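Ticket 352 — Till drops card terminal during lunch service
Site: Meswood canteen, ground floor
Raised by: Róisín Horgan
Opened: 2019-12-04
Status: Closed
Related: 349 (Jerside, receipt printer offline)

Reported fault
Card terminal on till 2 shows "No host" at busy times. Till stays up and takes cash. Terminal comes back without help after a minute or two. Till 1 not affected.

Checks
Terminal restarted, no change. Network cable swapped for a known good one, no change. Till 2 moved to the wall port used by till 1: the fault stayed with till 2, so the port and the switch behind it were ruled out.

Ping from the back office PC to the terminal was steady at first, then lost 68 packets in one block. The replies after the gap came from a different hardware address. Two devices were using the same IP address.

The second device was the Steltis menu screen by the door. It had been given a fixed address in July, inside the range the router hands out. The screen sleeps when the canteen is quiet and wakes when someone walks past, which matches the pattern at lunch.

Fix
1. Menu screen changed from fixed address to automatic.
2. Address for till 2 terminal reserved on the router.
3. Router lease list cleared and both devices restarted.
4. Hollis asked to confirm that no other fixed addresses were set during the July visit. Reply received: one more, on the kitchen label printer. Changed in the same way.

Testing
Terminal left on continuous ping through lunch with the menu screen awake. No packets lost. Seven test sales put through and refunded, all approved first time. End-of-day totals on till 2 agreed with the terminal report.

Notes
Ticket 349 had the same "offline, then fine" wording. Jerside uses the same model of menu screen — worth checking its address before sending out another printer.

Till 2 product buttons were out of date and have been redone. Pepsi is now on the first page under Cold Drinks. Site photos attached.

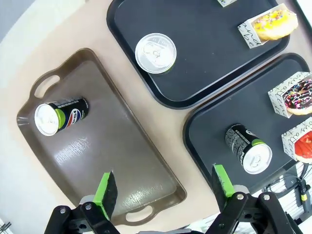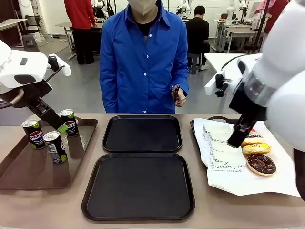 Attachments 1 and 2: trays and Pepsi cans, Meswood.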